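Unit 7: Sorting and clearing a shared table
Handout for the June block, Home and Play Spaces course
Prepared by Kasun Khan, Room 709, Bandara Learning Centre

Welcome back, everyone. Last time we spent most of our two hours on shelves and cupboards, and several of you asked (quite rightly!) when we'd get to the surface where all the mess really happens. So today we're at the table, and I'd like you to keep these notes beside you for the take-home task as well.

Start by looking before you touch anything. I know it's tempting to scoop the lot into a tub, and when my own kids were small I did exactly that most evenings, but you learn a great deal from a slow look. Which things are toys? Which have rolled in behind something else? A lime-green ball is easy to spot out in the open, and much harder once it's tucked in behind something bigger with only a bit of the top showing.

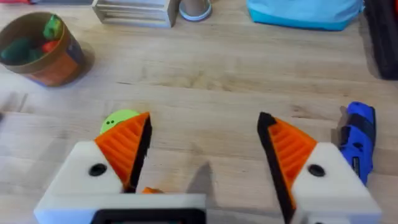 I'd like you to practise looking from two heights, standing up and then with your chin nearly down at the tabletop. Write down anything you only noticed the second time. The Jetura sheet has a column for it, though the back of an envelope works just as well.

Next comes grouping. We use three homes in this course:

Round things that roll. Balls, beads, marbles. These go first, always, before you start shifting anything else about.

Flat things. Rings, discs, lids, puzzle pieces. A flat ring with a big hole in the middle can be hung on a peg or dropped over a post, and children love that part, so let them have a go at it.

Pretend food and small figures. One open container, low enough that a child can see in. A round cardboard one does nicely, and red and green toys showing over the rim tell a little one what belongs inside far better than any label you could write — although by all means keep the label for the grown-ups. 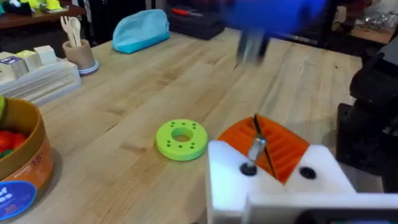 Leave some bare wood between the groups as you go. A hand's width is plenty. If your piles start to touch you'll find yourself sorting the same things over again, and people get grumpy at that stage (I certainly do). Light timber is kind to you here as bright colours stand out well against it. On a dark or patterned table, put down a plain cloth first.

For the take-home task, please choose one table you share with other people and clear it using the three homes. Allow about 64 minutes, including a cup of tea. Bring your notes to the next session, along with one item you couldn't place. We'll try to find homes for the lot of them together.

Reading: Demuvska course pack, the chapter on open containers. Spare copies are on the shelf by the door.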